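Notebook, May – bag grasps, hand-held collection, second pass at the labeling rule

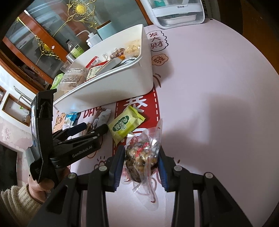
The question for this entry is whether we can stop labeling grasp onset by hand. The old rule marks onset at the first frame where the finger gap stops closing. That works for boxes and bottles. It does badly on bags, where the gap keeps shrinking long after the fingers have the object, and the mark lands late. The snack table set is a good place to look at this. The clear plastic bag between the blue pads has small wrapped pieces and brown nuts or candies in it, so the fingers touch film first, then contents, and the contents shift as the pads come in. There is no single width at which the thing is "held." The background is no help to the gap tracker either, with cartoons printed all over the pink top and a red strip with white dashes running across it, right behind the fingertips.

Data used: 513 episodes from the home collection, all tabletop pick and place, all two-handed. I dropped 15 of them before doing anything else. Most of those had a clock gap between left and right streams that the sync script could not close. A few had the wrong calibration file attached. Those can probably be recovered but I did not want to mix them in now. List is in the Celden folder with the reason written next to each one.

Of what was left, 52 are bag grasps by my reading. I went through them by eye and put in my own onset mark for each, then did it again after lunch without looking at the first set. My two passes mostly agree. Where they don't, it is nearly always an episode where the operator pinched, let the bag settle, and pinched again. I kept the earlier mark in those cases and flagged them.

Three rules compared:

Rule A, the current one. Onset when gap velocity falls under threshold and stays there.

Rule B. Onset when the object region between the fingers starts moving with the gripper. Uses the Bidora tracker output, no gap signal at all.

Rule C. B, but only allowed to fire after the gap has started closing.

A is late on bags, as expected. On rigid items it is fine and I would leave it alone. B is much closer to my marks on the bags but fires early when a sleeve or the other gripper passes close to the object. The tracker picks up the motion and decides the object is moving. C gets rid of most of those, and what remains is the pinch-settle-pinch group, where I am not sure my own marks are right anyway.

One thing I had wrong going in. I expected shadows to be the main source of bad B labels and spent the morning on a brightness correction. It made almost no difference. I took it out again. The code is still on the Saarinen branch if someone wants it, but don't merge it.

Loose ends are a different problem. When a bag has a tied end hanging below the fingers, that end swings after the body of the bag has stopped, and the tracker sometimes locks onto it. Then the release label is wrong too, because the end is still swinging when the fingers open. I tried cropping the region to a band at pad height. Better on release, no change on onset. Keeping the crop for now.

Also tried training on the relabeled set, quick run only. Same policy config as the last Sustcombe run, same seed, the only change being onset and release labels from C. The closing motion on bags looks less hesitant in open-loop replay. With the old labels the predicted gap often flattened out partway and then closed the rest in a second step, and I think that step was coming straight from the late marks. With C it mostly closes in one go. This is replay against held-out episodes and says nothing yet about the arm. I would not quote it to anyone.

Checked rigid items in the same run in case C had hurt them. Couldn't see a difference. Cups and bottles look the same with either label set.

Things I don't trust yet:

The threshold in C was picked on the same bags I scored it on. Needs a separate set, preferably from another home and another operator.

My marks are one person's marks. Someone else should do the same bags blind. The viewer is set up for it, just start it with the blank label file and don't open mine first.

Thin packets. There are not enough of them to say anything. They sit flat and the fingers have to scrape along the table to get under an edge, so the "moving with the gripper" test passes while the packet is only being dragged. I think these need their own label, drag before grasp, but I haven't written it.

Two-handed passes, where one gripper hands to the other. C fires twice, which is correct, but the exporter keeps only the first. That is an exporter bug. Left a note in the code.

Later, 4:40 pm – reran C with the pad-height crop shortened by a third. Worse. The band starts missing the object when the gripper is tilted. Put it back.

Also found that 2 of the flagged pinch-settle-pinch episodes are the same recording exported under different names. Removed the copy, numbers above are from before that. It doesn't change the ordering of the rules.

Next: blind marks from a second person, then fix the exporter, then a full training run with C labels on soft items and A labels on everything else. Arm time after that, bags first. If the second set of marks disagrees badly with mine on onset I will switch to a short onset window in place of a single frame and redo the comparison from the top.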